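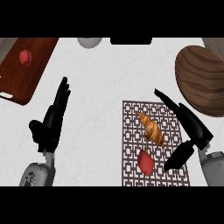

Figure 2. Simulated tabletop during remote control, with the right hand near the croissant.

3.2 Collecting demonstrations

The operator drives both arms by remote control and sees the simulated table from the robot's side. Each task places food items among boards, a bowl and a patterned placemat (Figure 2). We recorded 210 demonstrations over 19 table layouts in the Stalberg simulator. Both hands are logged at every step, even when a task needs only one. An episode ends when the operator releases the pedal or after 700 steps. Failed grasps were kept if the operator recovered within the same episode.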